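Raltholm's kitchen scraps plan short on detail, say residents

October 22, 2019

23 shares | 3 comments

Raltholm council has signed off on a kitchen scraps collection it says will pay for itself in two years, though the report put before councillors gives little indication of how.

The service will begin with 1264 households in Wenden and the streets behind the old rail yard. Each will be asked to keep a bowl or tub on the bench for peelings, tea bags and plate scrapings, then empty it into a green-lidded kerbside bin. A contractor, Kontogiannis, will collect the bins weekly and truck the contents to a composting site at Trernton.

Council's figures assume that every household given a bin will use it, and use it properly, from the first week. They also assume the finished compost will find buyers at a price the report leaves blank. Asked what that price might be, a council spokesperson said it was "commercially sensitive" and that discussions with growers were "progressing well". The spokesperson would not say how many growers were involved.

It is the second time the council has promised to do something about food waste. An earlier scheme offered residents a discount on backyard worm farms. It was described at the time as a great success and was wound up without a published review. The new report mentions it once, in a footnote, and gets the name wrong.

Wenden resident Otakar Šindelář, who composts at home and has done for years, spoke against the plan at the meeting. He said he had no quarrel with keeping scraps out of landfill but wanted to know why the council was trucking them to Trernton and back.

"They've costed the bins and they've costed the stickers on the bins," he said. "I couldn't find a line for diesel. I asked, and I was told it was in the contract. So I asked for the contract, and I'm still waiting on it."

The contract has not been released. Council says a summary will be made available "in due course", a phrase that also appears in the report beside the contamination policy, the plan for unit blocks and the date of any extension to the rest of the town.

Unit blocks are likely to be the hard part. A fair share of the Wenden addresses on the list are flats with shared bin bays, where the yellow-lidded recycling is already a sore point. One plastic bag of nappies in a shared bin is enough to spoil a load, and the report offers no suggestion as to who would be charged for it. 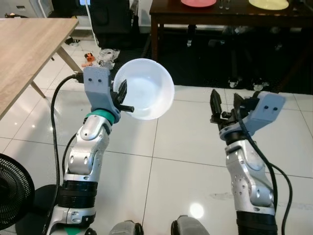

What households will get

Residents on the list will receive a bin and a fridge magnet with the collection dates. They will not get a bench-top caddy. An earlier draft included one, but it was taken out to bring the start-up cost down, and households are now told that "any suitable kitchen container" will do. The council's flyer recommends an ice cream tub.

Nor will compostable liners be supplied. They may be bought at the supermarket, provided they carry the correct certification, which the flyer does not name.

Meat, bones and dairy are allowed. Coffee pods aren't. Pizza boxes are listed as accepted on the front of the flyer and as rubbish on the back, and council says the back is correct. A corrected version is being printed.

The red-lidded rubbish bin will go to fortnightly pick-up in the same streets, a change which gets one sentence on the flyer and has drawn most of the phone calls. Families wanting a bigger bin can apply for one at a cost of $100 a year. Whether that income has been counted towards the scheme paying for itself is not clear from the report, and the spokesperson did not answer the question directly.

Councillors spent very little of the meeting on any of this. The item was moved, seconded and carried before the supper break, after a short video from the contractor. A motion to put the decision off until the contract could be read in full was lost.

Kontogiannis did not respond to questions about where else it runs a similar service, or what share of the material it collects ends up as compost. The council's report says the company has "extensive experience" and leaves it there.

Bins are due to be delivered before the end of October, with the first collection the week after. Residents who believe they've been left off the list, or who would like to be, can ring the council's customer service desk during office hours.

Progress will be reported to council quarterly. The report does not say what would count as failure.

3 comments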